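4.2 Bin reset and grasp trials

1. Clamp bin to table. Check clamp before every run.
2. Drop objects in by hand, dont arrange them. Mixed shapes, long ones too.
3. Jog arm over bin, slow. Watch hose loop.
4. Start trial script. 192 grasps per set, then reset.

CAUTION: hands out of bin once script is runing.

Note: Semeniuk baseline used 171 grasps, don't mix the logs.

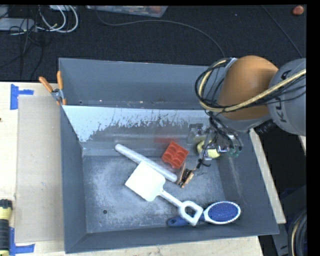
Fig. 4. Gripper in bin, mixed object set.

Log problems to Oksana Kovalchuk.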